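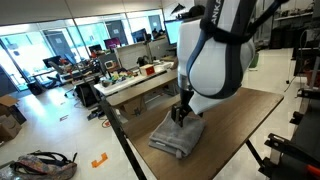

A gripper on a folded gray towel. Laundry is still the chore everyone asks about.

Laundry Day, Slowly

Friday, April 28, 2023

Towels first. Always towels. They're square, they're forgiving, and if a machine can't manage one it has no business near a fitted sheet.

I've spent two weeks asking people who build these arms when I can stop doing my own wash. Short answer, not soon. Trororus, which wants its software in hotel basements by September, gives its folding time as 90 seconds a towel. A decent hotel laundry worker would be on the next cart by then. Hakia is faster but wants the towel laid flat first, by you. So, half a chore.

Cloth is the trouble. A mug is the same mug every time you pick it up. A towel never is. Wela logged 1,731 practise folds before it let a customer in the room, and the engineers there still wince at anything with a hood.

Shop floors are further along. At Echeverría, a parts supplier, an arm moves 300 trays a shift and hardly anyone looks up. Same tray, same shelf, same height. Your bedroom floor isnt like that. Mine certainly isn't.

Would I pay for one? For towels only, maybe 50 bucks a month. Socks included, name your price.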